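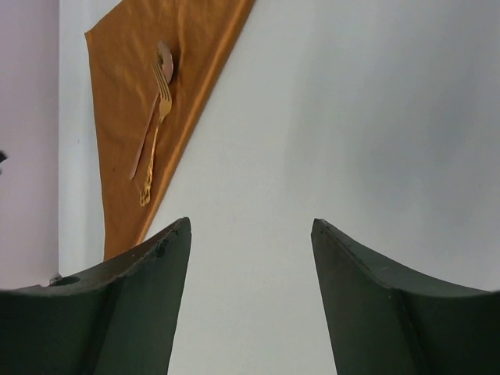
Tresholm Ballot Access Records

Version 2

Summary

Tresholm is a table of nominating petition filings for state and county offices, with one row per filing. It covers candidates who tried to reach a primary ballot by signature, whether or not they got there. Each row gives the office, the party line sought, the signature count required by law, the count submitted, the count found valid, and the outcome of any challenge. The release holds 1,977 filings from 11 election cycles.

The table was built to answer a narrow question: how often does a candidate who submits enough raw signatures fail to qualify after review? It can be used for other questions, but several columns were designed with that one in mind, and the notes below say where this matters.

Contents

filings.csv: the main table, one row per filing
challenges.csv: one row per formal objection, linked to filings by filing_id
thresholds.csv: the signature requirement for each office and cycle
offices.csv: office names, district type, length of term
CHANGES.txt: corrections made after version 1
codebook.txt: allowed values for every coded column

All files are UTF-8 with a header row. Fields are separated by commas and quoted only where the value contains a comma. Missing values are empty strings. The text "NA" appears in one column, party_line, where it means the filing was for a nonpartisan office.

Columns in filings.csv

filing_id
Unique key. Made of the cycle code, the office code and a serial number. Serial numbers follow the order of the clerk's log and have gaps where a log entry was voided before any petition sheets were received.

cycle
Integer from 1 to 11, oldest first. Special elections carry the number of the regular cycle they fall in and are marked in the special column.

office_code
Links to offices.csv.

party_line
The party whose primary the candidate sought to enter. This is the line on the filing form. It may differ from the candidate's own registration in states where that is allowed.

candidate_key
A random key, stable across cycles. Names are not included. See Privacy.

incumbent
1 if the candidate held the office on the filing deadline, 0 if not. Appointed holders are coded 1. Users who want elected incumbents only should filter on incumbent_type.

required
Valid signatures needed. Taken from thresholds.csv, with court-ordered reductions applied. If a reduction was ordered after the filing deadline, the reduced figure is used here and the original is kept in required_original.

submitted
Raw signatures turned in. Where the clerk logged sheets but not signatures, this is empty and sheets is filled instead. Do not multiply sheets by lines per sheet. Partly filled sheets are common, and the result runs high.

valid
Signatures accepted at the last stage of review. Empty if no review took place.

review_type
"full", "sample", "none" or "unknown". See Review methods.

distribution_rule
1 if the office also required a minimum number of signatures from each of several counties or districts.

distribution_met
1, 0 or empty. A filing can pass on total signatures and fail here.

outcome
"qualified", "rejected", "withdrawn" or "removed". Rejected means the clerk refused the petition. Removed means the filing was first accepted and later struck by a board or court.

late_page
1 if any sheet was stamped after the close of business on the deadline day. The stamp was copied as written. Some offices stamp at intake and others at sorting, so this column should not be compared across offices.

Sources

Three kinds of record were used.

Clerk intake logs give the date, office and sheet count for most filings. Logs from the first four cycles are scanned paper. Later logs are exports from the office's own system.

Certification letters give the valid count and the outcome. Where a letter and a log disagree on the outcome, the letter is used.

Board and court orders give the result of each challenge. Oral rulings with no written order are coded from the hearing minutes and marked source = "minutes" in challenges.csv.

News coverage was used to find missing filings but never to fill in a value. If a newspaper reported a signature total and no official record gave one, the cell is empty.

Collection and coding

Scanned logs were keyed twice by separate coders using Wavurari, a plain form-entry tool kept in the tools folder. Disagreements went to a third coder who saw the scan and both entries. Exported logs were read in by script and spot-checked against the certification letters.

The outcome column was coded last, with the candidate's party line hidden from the coder. The challenge columns could not be handled this way, as the text of an objection usually names the party.

Linking candidates across cycles was done by name, address and year of birth where available. A match required two of the three. Candidates who changed their name and moved between cycles will carry two keys.

Review methods

Valid counts come from different procedures and are not equal in quality.

Full review means that every line was checked against the voter file until the end of the petition. Some offices stop once the required number is reached. Those filings have stopped_early = 1, and their valid count is a floor. Including them in a validity rate will push the rate down, sometimes by a lot.

Sample review means that a fixed share of lines was drawn and the result scaled up. The valid count is then an estimate made by the clerk. The sample size is in sample_n where it was recorded.

No review means that the petition was presumed valid unless someone objected. In these offices the absence of a challenge says little about the signatures. It may mean that the candidate had no opponent with the money or interest to file one.

For rates of failure after review, use only rows where review_type is "full" and stopped_early is 0.

Columns in challenges.csv

filing_id
The filing objected to. A filing may have several challenges.

challenger_type
"opponent", "party", "voter" or "official". Coded from the signature on the objection. A voter acting for a campaign is coded "voter" unless the document says otherwise, so this column understates challenges by opponents.

ground
The main ground claimed: "signature", "circulator", "form", "residency", "registration" or "other". If several were raised, the one the ruling turned on is used. If there was no ruling, the first one listed is used.

lines_challenged
Number of signature lines objected to. Empty for grounds that do not attack single lines.

lines_struck
Number struck in the ruling.

result
"sustained", "denied", "dropped" or "moot".

days_open
Days from the filing of the objection to the final ruling. Capped at 60. Longer cases are set to 60 and marked capped = 1. The cap reflects the date when most ballots go to print, after which rulings seldom change who appears on them.

Regional extracts

Two smaller extracts are released with the main table.

Rangel holds county-level filings only. It adds a column for the population band of the county. The bands are fixed to the first cycle and do not follow later population changes.

Boseo holds statewide filings only, with the distribution rule broken out by district. It has more than one row per filing, so counts taken from it will not match filings.csv unless the rows are first grouped by filing_id.

Both extracts are made by script from the same base. Corrections should be reported against the main table.

Known problems

County logs from cycle 3 are incomplete. The missing part covers filings by candidates who withdrew before certification, so the withdrawal rate for that cycle is too low.

The circulator column mixes paid and unpaid circulators in offices whose forms did not ask. It is left in the file for users working with a single office. It should not be used to compare offices.

Convention nominations are not included. In states where a candidate may reach the primary by either a convention vote or a petition, Tresholm sees only the petition route. A candidate who fell short at a convention and then filed by petition appears here with no sign of the earlier attempt.

Filing fees paid in place of signatures are not included either. Where a candidate filed a short petition and paid a partial fee, required holds the lowered threshold and fee_offset is 1.

Write-in campaigns after a failed petition are outside the scope of the data.

Changes since version 1

Appointed incumbents were coded 0 in version 1 and are now 1. Filings struck on appeal were moved from "rejected" to "removed". The party_line value for nonpartisan offices was changed from blank to "NA" to separate it from missing data. Duplicate rows caused by amended petitions were merged, keeping the amended count and the original filing_id. Results computed on version 1 with the incumbent or outcome columns should be run again.

Loading notes

Read filing_id and office_code as text. Several office codes begin with a zero, and spreadsheet programs will drop it on opening, after which the join to offices.csv fails without an error. Most CSV readers also treat the string "NA" as missing by default. Turn this off for party_line.

Privacy

Petitions are public records in every office covered, but the table does not include signer data in any form. Candidate names were removed and replaced with keys. The keys will not hide a candidate for a well-known office, given the cycle and outcome. They are meant to keep the file from turning up in name searches, and no stronger protection is claimed.

License and citation

The data may be used and shared with credit. Cite as "Tresholm Ballot Access Records, version 2" and name the extract if Rangel or Boseo was used.

Corrections should include the filing_id, the column, the proposed value and a copy of the official record. Reports without a record are kept on file but do not change the table. The next set of corrections will be merged in December.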